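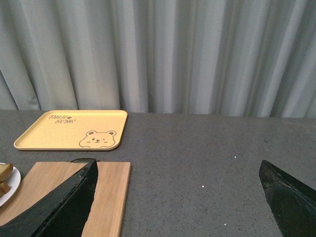
동네 샌드위치 가게는 빵을 하루에 몇 번 구워야 할까? 프라룸(Prarum) 골목에서 가게를 하는 주인은 새벽과 오전 열한 시, 두 번이면 된다고 답했다.

그는 3월부터 굽는 횟수를 세 번에서 줄였다. "오후 빵은 절반이 남았어요. 남은 건 빵가루로 썼는데 그것도 한계가 있죠." 지금은 하루에 106개를 굽고, 다 팔리면 문을 닫는다.

밀가루는 누스텔(Nustell) 제분소 것을 쓴다. 값이 올라 다른 곳도 알아봤지만 반죽이 질어져 돌아왔다고 했다. "물을 줄이면 된다는데, 그러면 다음 날 빵이 퍽퍽해요."

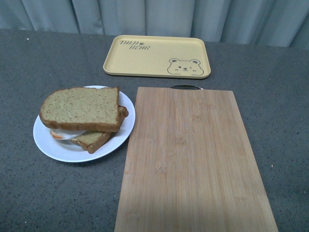

속재료는 단순한 편이다. 햄과 치즈, 달걀, 구운 채소가 전부이고 소스는 직접 만든다. 메뉴를 늘려 달라는 손님도 있지만 당분간 계획은 없다. "냉장고가 작아요. 재료가 늘면 회전이 느려지고요."

배달은 하지 않는다. 지난해 잠깐 해 봤는데 포장 안에서 빵이 눅눅해졌다는 말을 여러 번 들었다. 대신 전날 저녁까지 전화로 예약을 받는다. 지난달 예약분은 거의 879개였다.

여름에는 오전 반죽의 발효 시간을 줄일 생각이다. 얼마나 줄일지는 아직 정하지 않았다.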